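Zakby Drinks Club, minutes of the spring meeting
22 May 2022, upstairs at Poon, written up by me as usual (sorry about the delay in typing, my notes had soup on them)
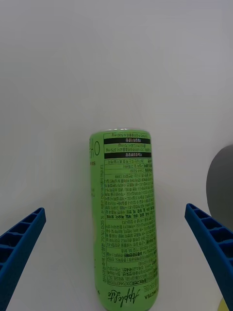
We started with the imported cans, seeing as that was what everyone had come for, and it took up most of the first half. The question was whether we keep buying drinks whose labels most of us can't read. I said yes, loudly, because half the fun is the label! Take the slim lime-green one: it's wrapped in Korean, a great big block of tiny black print with black banners and a little ruled table, and the bits I can pick out are mostly numbers, like 500 mg and 375 mg, plus what looks like a phone number, 1544-5200. Somebody asked what the 500 mg was 500 mg of, and we went back and forth on that for far too long. Agreed: from now on, whoever brings a can with a foreign label also brings a rough translation, written on a card, and we tape the card to the shelf.

Minutes of the April meeting. Read out and passed, with one fix. I had put down that the ginger beer was "undrinkable" and the person who brought it would like it to say "strong." It now says strong.

Money. We have 4000 in the tin, in the local coupons that Poon lets us use for the room, and that covers us until the fall. The Rukel order came in a bit cheaper than last time, so we didn't have to touch the snack money. I asked if we could spend a little on proper tasting glasses (I'm so tired of paper cups, they make everything taste like paper) and we had a vote. Passed, 7 in favor. Please don't all go out and buy glasses, I'll do it.

The Rukel order. Next one goes in at the end of the month. Requests so far are barley tea, anything with plum, and more of the cold teas in cans. No more melon soda, please. We still have more than 15 bottles of it under the stairs and it isn't moving. If you have a kid's birthday coming up, take some, take all of it!

Shelf and labels. The shelf at Presow is ours again on club nights, which is great news, but it was left in a state last time. Cans go at the front with the name side facing out, bottles at the back. Rinse your empties before they go in the recycling. I got ants in my trunk driving them home and I'm still not over it.

Blind tasting. We want to do one next time, green teas only. I'll pour in the kitchen and bring the cups through, so no wandering in to peek. We'll keep it to 6 drinks, since the last blind tasting went on until they were stacking chairs around us. Scoring is out of ten and you're allowed one comment per drink. One!

Other business. The lamp by the window flickers and I've told the Poon people. Someone left a gray scarf, it's hanging on the hook by the door. There was a suggestion that we change the club's name, which got a long silence and then a request for more crackers, so I've put it down as not carried.

We wrapped up a little after nine. Cards, tape and a marker will be on the shelf for anyone who forgets theirs, and I'm bringing the crackers again.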